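Slide 1. Title

Water loss in small supply networks: what night flow tells us. Talk is 25 minutes, questions after. Handout has the formulas, so skip the derivations.

Slide 2. The district

Solberg zone, 2630 service connections, fed from the Semley reservoir by gravity. Single inlet meter. Mostly ductile iron, with older cast iron on the north side. Mention that the boundary valves were checked in July before any data was used.

Slide 3. Why night flow

Customer use is lowest between 2 and 4 a.m. Pressure is highest in the same hours. What passes the inlet meter then is mostly leakage plus a small legitimate demand. Subtract the bakery and the dialysis clinic, both on logged meters. Pause here; people confuse minimum night flow with leakage itself.

Slide 4. Pressure

Leak rate varies with pressure raised to an exponent. Use 0.5 for fixed openings in rigid pipe, higher for splits in plastic that widen under load. The Alden zone has mixed pipe and we fitted the exponent from step tests. Average zone pressure before the valve was installed: 79 psi. State the units aloud, the axis label is small.

Slide 5. Finding the leaks

Correlators on the iron mains, ground microphones on the plastic. Sound dies quickly in plastic pipe, so sensor spacing has to come down. The longest run surveyed in one night was 475 feet between fittings. The Rivodside crossing was left out; access is by permit only.

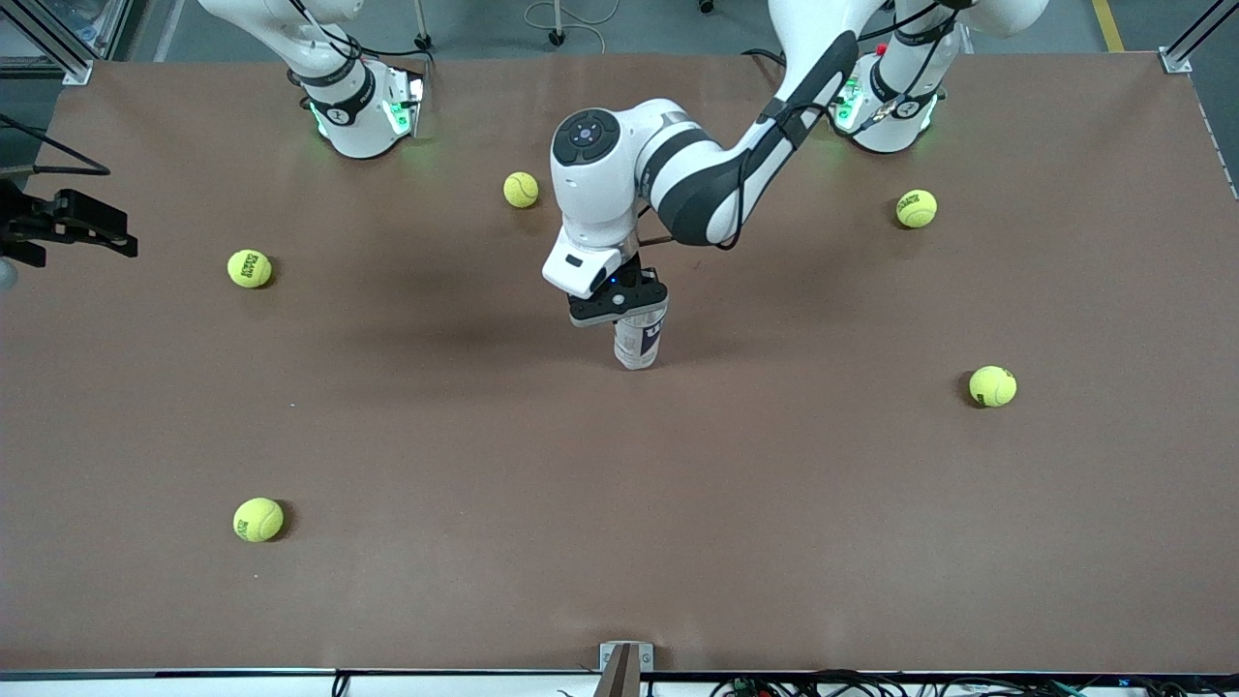

Arvid Amundsen

Slide 6. Repair time

Volume lost is flow rate times run time. A small service leak left for months can lose more than a main break fixed the same day. Split run time into awareness, location and repair. Our awareness time fell once the inlet meter reported daily. Location time did not change much. Credit Sherif Ashour for the work order data.

Slide 7. Limits

Meter error at low flow is not corrected in the charts. Toilet leaks on the customer side are counted as night use. If asked about cost per repair, refer to the handout, table 2.

Slide 8. Questions

Leave the night flow chart up.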